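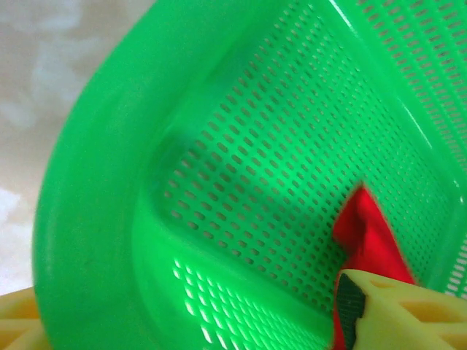 The green basket, with the red cloth in the corner

Dec 11, 2020

I am in love with a laundry basket. There, I've written it down and I don't take it back! The old wicker one finally went out to the curb this morning after snagging one sweater too many, and the new one is bright green plastic, the green of a lime popsicle, with rows and rows of little oval holes all over the sides. When the light comes through from behind, the holes near the bottom go a pale whitish green and the whole thing glows. I moved it over by the window just to see it do that again. Then I moved it back because it was blocking the drawer.

The rim is the best part. It's thick and smooth and rounded, with no sharp seam to bite into your fingers on the stairs. The wicker one left marks on my arms that looked like I'd been wrestling a hedge. I carried this one up and down three times today, twice with hardly anything in it, and my arms are fine.

So of course I had to wash everything. Towels first, then both sets of sheets, then the kitchen cloths, which I've been putting off since November. I found the red cloth down behind the flour bin, all bunched up and stiff with something I'm going to say was jam. It had a wash all to itself because I still remember what happened to the Pernari pillowcases (pink, forever, and they were a wedding present). I left it soaking in the sink for an hour first and the water went the color of weak tea with a bit of beet in it. Red against that green is so cheerful! It looks like Christmas came early, and I haven't even brought the box of lights down yet.

Rosalinda Mangubat called while I was folding and we talked for so long that I got through every towel in the house with the phone squashed against my shoulder. She folds hers in thirds and then rolls them. I tried it and the shelf looks like a hotel, except for the big striped beach towel, which will not roll for anyone and is sitting on top like a sleeping dog. She says Dritcombe has had sleet for days and her washing is hanging off every door. I told her about the basket. She laughed at me for a good while and then asked where I got it, so there.

It came from Davier, the hardware place by the bridge. They had them in blue and gray as well and I did stand there being sensible about gray. Then I thought, I look at this thing every single day, why would I want it gray? I also picked up a new bag of clothespins and a tin of the floor wax Mom used, which I didn't know they still made. Haven't opened the wax. I'm saving it for the hall.

The sheets are the one job left. The fitted one from the Talavera set has beaten me again – I watched the way Rosalinda tucks the corners into each other last summer and it made perfect sense in her hands, and in mine it turns into a ball. I put the ball at the bottom of the pile where it can think about itself.

Still to do tomorrow: mend the loop on the blue hand towel, wipe down the shelf over the washer, find the other gray sock. Also ask Rosalinda if she wants a green basket, and I could drop it off with her casserole dish, which I have had for far too long.

It's past 11 and I should go to bed. Clean sheets tonight! I left the lamp on in the laundry room, so one more trip downstairs and then I'm done.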